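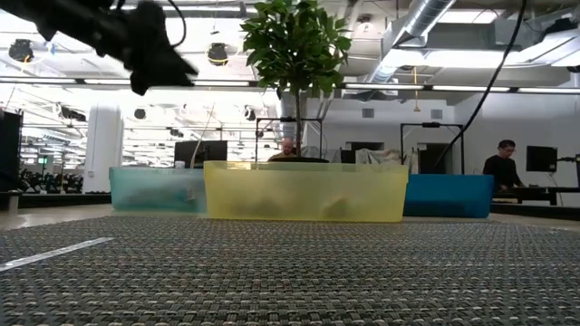 Chapter 7
When the Grip Is Lost

A fault in a two-arm cell often begins in a very small moment, when one hand opens before the other hand is really closed. The object falls, the arms continue their motion, and the program reports success. We call this a silent fault. It is less dramatic than a collision, and many beginners leave it for later. I ask you to take it seriously from the first day, for a practical reason. A robot that does not know it has dropped something is also a robot that people want to help. Look at how near the ordinary work of a room can be to the gripper: two people are in the area behind the bins, and one of them is looking down toward his own hands. A person in such a position may hear a packet fall, turn around, and reach for it before he has thought about the arms. In this chapter we treat the lost object and the reaching hand as one subject.

After this chapter you should be able to:
- explain the difference between a commanded grip and a confirmed grip
- read an event log of a failed handover and find the first wrong line
- decide when an arm must stop, and when it may only wait
- write a short recovery procedure that another person can follow

Before you start, please review Chapter 4 on joint limits and the section on stop categories in Chapter 5.

7.1 The Jollindale case

The case in this section is from a teaching laboratory at Jollindale. The task was called Ellery. Two arms had to sort snack packets from one bin into others, and for some packets the first arm had to give the packet to the second arm over the middle of the table. The software for the grippers was a package named Skanico. The task had worked well for many weeks, and in February the laboratory decided to let it run with longer batches.

In a batch of 100 handovers, 7 packets were dropped. The log showed no error at all. Nuno Azevedo, who was responsible for the cell, first suspected the packets. This was a reasonable thought. A snack packet is light, its surface is slippery, and it changes its form when it is pressed. He increased the closing force and ran the batch again. The number of drops did not change, and now a few packets were torn.
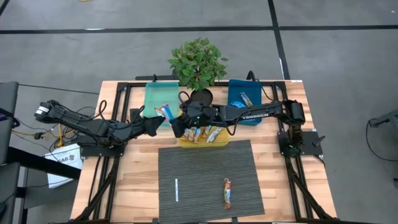 Figure 7.1. The two grippers close together, with a packet at the tip of the right one, over the corner of the mint-green bin.

Riku Amano then made a different test. She wrote down two times for each handover: the time when the receiving gripper was told to close, and the time when its fingers stopped moving. In the good handovers, the second time came before the giving gripper opened. In the bad ones it came after. The delay was 40 milliseconds, and it appeared only when both arms sent their position data in the same cycle.

So the giving arm had never waited for the fingers. It had waited for the message that the close command was accepted. In Skanico these two signals had almost the same name, and the person who wrote the handover had chosen the wrong one. With short batches the two arms rarely sent data together, and the mistake stayed hidden.

There was also a safety side. During the second batch, a student put his arm between the rails to take a fallen packet. He was not hurt. The emergency stop was within his reach, but he did not use it, and in the interview he said that the arms "looked finished." They were in a pause between two moves. Please remember this sentence when you read Section 7.4. An arm that stands still gives no information about its next command.

Look now at a packet from close by. The fingers pinch it at one end, and the rest of the package is free and full of creases. Consider how much you could know about this grip from finger position only, and what you would need to measure in addition.
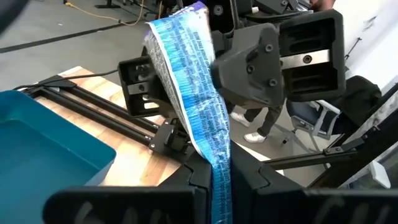
7.2 Commanded grip and confirmed grip

A commanded grip is a request. It exists in the controller from the moment when the command is accepted, and it says nothing about the object. A confirmed grip is a conclusion from measurement. For a soft packet we need at least two measurements, because each of them can be wrong alone. Finger position tells us that the fingers stopped before they were completely closed. Motor current tells us that something is pushing back.

In the Prundura exercises at the end of the chapter, you will set a limit value for both signals and test it with thin, thick, and torn packets. Start with the arms at low speed, keep one person at the stop button, and do not change the two limits in the same test.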